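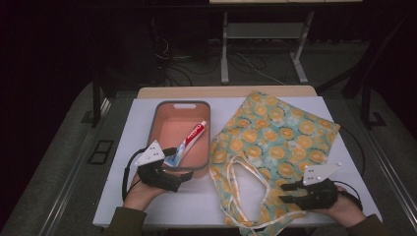
Re: [lodge-plant] Second shower group running cold, Flumirholm

From: Dehua Liang
To: lodge-plant list
Date: June 2019

Emmett Szabo wrote:

> We have the same trouble you described for Flumirholm before the
> Grevar was put in. First group through the showers in the morning is
> fine. Second group gets warm for a few minutes, then tepid, then
> complaints. The cylinder is nominally 440 litres and is the same age
> as the building extension. The thermostat is set at 60 and the dial
> on the side of the tank agrees with it, more or less.
>
> I was going to ask for a bigger cylinder in next year's budget but
> the plumber thinks the boiler is undersized and wants to change that
> instead. Serena says it might be neither and that I should ask here.
>
> Specific questions:
>
> 1. How did you decide whether it was storage or recovery?
> 2. Did the tempering valve have anything to do with it?
> 3. Is the Farano controller worth having?
> 4. Do you leave the circulation pump on all night?
>
> Also, unrelated, Elsie mentioned you had changed what is put out in
> the rooms. Could you send whatever you have on that?

Emmett,

Answers in your order, with the room item at the end. Our plant is a gas boiler heating an indirect cylinder through a coil, flow and return circulation loop, one tempering valve at the head of the ablutions branch and untempered hot to the kitchen. If yours is a direct electric unit then most of the section on the coil can be ignored.

1. Storage or recovery

Put a meter on the cold feed to the cylinder before spending money on anything else. What goes in equals what comes out, so a plain cold water meter does the job and you avoid paying for a hot-rated one. Fit it upstream of the non-return valve and downstream of any tee serving other fixtures. Ours was downstream of the wrong tee for the first week and counted the laundry trough.

Read it before the first shower and again when the first person reports cold water. In our case the difference was 422 litres with the house full. That is close enough to the nominal volume that the cylinder was being emptied of hot water and very little was being put back during the draw. If your figure is far short of the nominal volume, the cylinder has not been fully heated to start with, or cold water is mixing through it when it should be sitting at the bottom. A larger cylinder fixes neither of those.

Our daily total on the same meter was 1,525 litres with every bed taken. The boiler could heat that amount in a day with a good margin. The daily total is a poor guide to sizing and I would not let a supplier work from it. The morning peak is what matters.

For recovery, record the time from burner start to burner stop after a full morning draw, with nobody using water. Heating 440 litres from 15 to 60 degrees takes about 23 kilowatt hours, before losses. Divide that by the hours taken and you have the rate at which heat is getting into the water. Compare with the plate on the boiler. We found less than half of the rated output reaching the cylinder and the boiler cycling on its own limit thermostat, meaning it was making heat which the coil could not pass on.

A larger boiler would have cycled more often and changed nothing at the taps. I would put this to your plumber before he orders one.

2. The coil

We isolated and drained the cylinder and took the inspection plate off. The coil had a hard grey scale over the lower turns and there was a good depth of loose sediment below it. Digby Wihongi circulated a descaling solution through the secondary side over two sessions, flushing between them. Have the gasket for the inspection plate in hand before you open it. Ours had to come from the coast and the lodge was without hot water for longer than it needed to be.

After descaling, the boiler ran without cycling for most of the reheat and the recovery time came down to a bit over two hours. This was before the Grevar was fitted. The Grevar is only a scale inhibitor on the incoming cold line and has had no effect on scale that was already there. I mention it as I have seen it credited on this list with fixing the problem, and it didn't.

Check the anode while the tank is open. Ours was wire with a few crumbs on it.

3. The tempering valve

Yes, partly. We had two faults at the valve. The strainer on the hot inlet was half blocked with the same grey material, and the valve was drifting low at high flow. With several showers open it delivered well under its set temperature even with the cylinder fully hot. Clean the strainers first, then take a temperature at the nearest outlet with one shower running and again with all 7 running. If the second reading is much lower than the first, and the cylinder outlet pipe has stayed hot, then the valve or the pipework to it is the restriction.

Ours was replaced with a Nnaji in the next size up. It has been stable since. Leave the setting to a licensed plumber and get the outlet temperature recorded in writing. The limit for ablutions is a legal one and the inspector will ask. Do not be talked into turning the cylinder down as a way of dealing with scald risk. The storage temperature is there to control Legionella and the tempering valve is there to control scalding, and one is no substitute for the other.

I would also not trust the dial on the side of the tank. Ours read six degrees high when compared against a probe strapped to the outlet pipe under lagging.

4. The Farano controller

Mixed. It does three things: holds the boiler off until a set time, logs the upper and lower tank temperatures, and sends an alarm if the upper sensor falls below a threshold. The logging is useful. We would have found the coil fault a year earlier if we had been able to see how slowly the lower sensor climbed.

The timer function we have disabled. It saved little gas and on two occasions after a power failure the clock restarted at midnight and the burner came on during breakfast. There is a battery for the clock but it is soldered to the board. If you buy one, put the controller on its own circuit, and write down all the settings, as they are also lost if the power is off for long enough.

Sensor placement matters more than the brand. The lower sensor should be in a pocket at coil height. Ours was originally taped to the outside of the jacket, where it measured the plant room.

5. Circulation pump

It runs continuously. I had it on a timer for one winter and the dead-leg volume was enough that people ran the showers to waste for some minutes before getting in, so what we saved on pipe losses went down the drain. There is also the matter of a loop sitting at lukewarm temperatures overnight, which I would sooner avoid.

Lagging the return line made a larger difference. It had never been done where it passes under the floor. Use closed-cell, tape the joints, and do the valve bodies as well.

Check that the return is not connected too high or pumped too hard. A strong return entering near the middle of the cylinder will stir it, and you lose the layer of hot water at the top that the first half of your guests depend on. We throttled ours until the return pipe was only a few degrees below the flow.

6. Order of work

If I were doing yours, I would go: meter, strainers, timed reheat, then open the cylinder. None of that requires a capital request apart from the meter. Hold off on both the boiler and the larger cylinder until you have the timed reheat, and send me the readings if you want them looked over. Our next drain-down is in August and I can photograph the coil then so that you have something to compare against.

7. Room items

Elsie Tomoana looks after these, so treat this as second-hand. Each room has a plastic tray with the dark grey rim and pinkish lining, a tube of toothpaste, and a cloth bag for carrying things down to the ablutions block. The trays go through the kitchen dishwasher on the top rack. She has the supplier details and will send them to you off list.

One correction to my post from last season. I gave the expansion valve discharge as going to the gully beside the kitchen door. It goes to the tundish inside the plant room and from there to the gully. If you are copying our layout from that post, please use this version. Serena Villa has the marked-up drawing and can scan it for anyone who asks.

Dehua Liang
Plant and services, Flumirholm

--
lodge-plant mailing list
Reply goes to the list by default. Trim quoted text where practical.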